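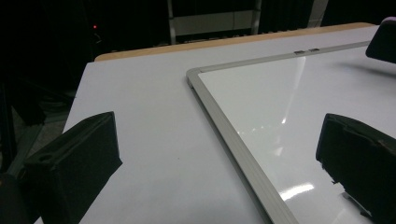 Figure 1. Work table with white sheeting and a framed whiteboard.

Water Use and Leak Detection in the Fetamstead Residence Hall
Final Project Report
Submitted 2020-05-08

1. Introduction

Fetamstead is a four-story residence hall supplied by a single metered connection to the town main. The water bill for the building rose over two consecutive billing periods while occupancy stayed level. This project set out to find how much of the increase could be assigned to leakage inside the building and how much to ordinary use.

The work was limited to cold water. The hot water loop has its own circulation pump and no separate meter, and a study of it would have needed equipment outside the course budget.

2. Background

Leakage in a residential building is usually estimated from minimum night flow. Between 2 a.m. and 4 a.m. legitimate demand is low, and any flow that never drops to zero is treated as suspect. The method works poorly in student housing, where some residents are awake at all hours. A single toilet flush in a quiet period can hide a small continuous loss if readings are taken too far apart.

Toilet flapper valves are the most common source of continuous loss. A worn flapper lets water pass from the tank to the bowl without noise, and the fill valve opens at intervals to restore the level. On a flow record this shows up as short, evenly spaced pulses. A dripping faucet gives a flow too small for most building meters to register.

3. Method

3.1 Logging

The main meter has a pulse output that closes once per unit volume. A Besero pulse logger was attached to this output and set to store a count every 10 seconds. The logger ran for 31 days. Data were copied to a laptop once a week, and the logger clock was checked against the laptop clock each time. Drift was small and was corrected linearly between checks.

3.2 Night flow

For each night the lowest ten-minute average between 2 a.m. and 4 a.m. was taken as the minimum night flow. Nights with a building event logged at the front desk were kept in the set but marked. Removing them did not change the ranking of the remaining nights.

3.3 Fixture survey

Every toilet in the shared bathrooms was tested with dye tablets. One tablet was placed in the tank, the toilet was left unused for 15 minutes, and the bowl was checked for color. Private bathrooms on the fourth floor were tested only where the resident gave permission. This leaves a gap in coverage, discussed in Section 5.

3.4 Isolation test

The riser serving the east bathrooms has a shutoff valve in the basement. It was closed for one hour on two nights, with notice posted in advance, and the main meter record was compared before, during and after closure.

4. Results

Flow did not reach zero for any full ten-minute window during the logging period. The lowest values fell within a narrow band, which points to a steady loss and not to scattered late use. Evenly spaced pulses were visible on most nights and were clearest during the spring recess, when few residents were in the building.

Dye tests found leaking flappers on every floor except the first. The first floor bathrooms were refitted before this project began, using Janjua valves, and none of those showed color in the bowl.

Closing the east riser lowered the night flow on both test nights. The drop was larger on the second night – the reason is not known. One possibility is that the valve was not fully seated the first time, as the handle turned further on the second attempt.

The residual flow with the riser closed was still above zero. It could come from the west bathrooms, the laundry room or the supply line between the meter and the basement header. The supply line was not tested.

5. Discussion

Flapper leakage accounts for part of the increase in the bill. The share cannot be stated closely with one meter on the whole building. A second meter on the east riser would settle the question, and there is enough straight pipe upstream of the valve to fit one.

The untested private bathrooms are the main weakness of the survey. Pulse spacing suggests at least one leaking toilet that was not found by dye testing, but overlapping pulses are hard to separate by eye. An attempt to separate them with an autocorrelation script gave two likely periods on some nights and none on others.

6. Recommendations

Replace all flappers on floors two through four in one job. Parts are cheap compared with labor, and a mixed set will wear out at different times. Repeat the night flow measurement in June, after move-out, with the same logger settings. Fit a submeter to the east riser if the budget allows – a Jultitz inline unit of the correct diameter is already listed in the facilities catalog.

7. Data

Raw pulse counts, corrected timestamps and the dye test sheet are stored in the course folder. Column headings are explained in the first tab of the spreadsheet.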